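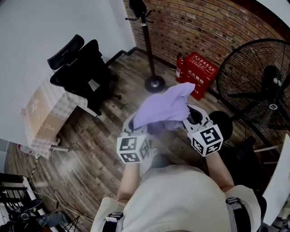
Every few months somebody sends me a new good-practice guide for recording hand work to train robots. The latest came from Molthorpe, runs to 70 pages, and I read it on a train with a pencil. By the end I had underlined two sentences.

The rest is paperwork. There is a form for naming the session, a form for changing the name, and a chart showing who may approve the change. Cloth handling gets half a page. Anyone who has tried to teach a machine to fold a towel knows that cloth is where the trouble lives. It bunches, it hides its own corners, and it never starts from the same shape. What counts as a finished fold? The guide says "to a satisfactory standard." Satisfactory to whom?

I'm told rules like these make recordings comparable from one site to the next. Maybe. Jandex followed an earlier draft to the letter and collected 4,000 folding episodes in a September push. Yesenia Varela, who had to sort them, threw out 800. Most of those had passed every check on the list. The markers were readable, the files were complete, the names were perfect. The operators had simply been told to keep a steady pace, so they rushed the hard part and dawdled over the easy one. The list had no line for that.

I would keep the dull rules that do some work. Calibrate the grippers before each session. Limit a wearer to 2 hours in a harness, and write down when they stopped. Keep the failed attempts and label them as failures. That fits on one sheet, and you could tape it to the wall.

What bothers me more is who gets asked. Fuentealba and Gokell both sent people to the drafting meetings, and as far as I can tell none of them had ever worn the gear for a full shift. The people who do could have told them that shoulders tire before hands, and that tired shoulders change the way a cloth gets lifted. Molthorpe says a second edition is coming. I expect it will be longer.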